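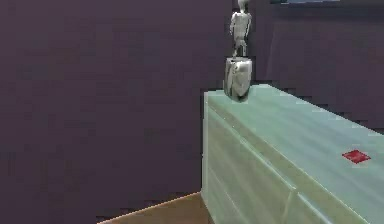

**Can I paint my rental unit?**
Yes, with written approval from Flovargate. Email Hemant Gautam before you buy paint.

**Do I have to paint it back?**
Only if your approval letter says so.

**What about tile?**
Leave it alone — no paint, no stick-on covers.
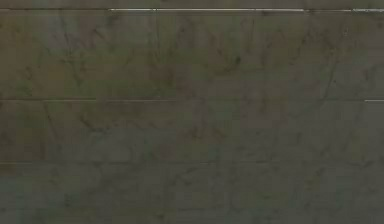
*Tile with a marble-like pattern.*

**How much is the deposit?**
$734 for a studio, $1,000 for anything larger.

**When are requests reviewed?**
Every month except March.

Updated 2019-08-04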